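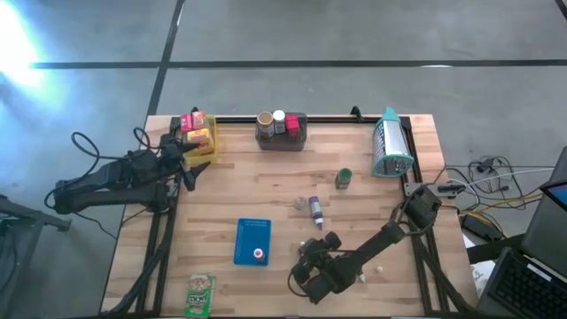
Ditura, replying to wallstead_mick: I'd still buy the second arm before anything else! One arm is fine for picking things up, but the minute you want to hold a jar and take the lid off, you're stuck. If you've got 3750 to spend, get the pair and go cheap on the table.

wallstead_mick
Cheap on the table how, though? The pair I've been quoted is 3139 delivered, so that leaves me 611 for the frame, clamps, power and a laptop that can keep up. I haven't got a spare laptop.

Parisa Asadi
Don't go cheap on the table, please. We did at Latcombe and the top flexed every time both arms swung the same way. A solid wooden top with a metal frame round it is lovely to work on, and you can clamp things to the rail wherever you fancy (I move mine constantly). Put the arms on opposite sides so they can both reach the middle.

Ditura
Fair, but a flexy table can be swapped later for not much. A single-arm setup means redoing your mounts, your cabling, the lot.

golestani_bench
I'm with Parisa. Also budget for cable! I had 76 down for leads and power strips and spent double. It all ends up on the floor, so buy longer than you think and get a few ties.

wallstead_mick
Noted, adding a line for that. What about things to pick up? Is it worth buying a proper object set?

Parisa Asadi
No no no, raid the kitchen! Bottles with caps, a box grater, a plastic bin, toy food boxes, a ball. Mixed shapes are the fun part and it costs next to nothing. The grater is a brute to grip, by the way, I love it.

Ditura
Agree on that one at least. Crisp packets too, they crumple differently every time.

wallstead_mick
Right, going for the pair, and I'll wait until the end of November for the frame. Has anyone got a cut list for the rails?

golestani_bench
Yes, I'll dig mine out tonight and post it in the builds section.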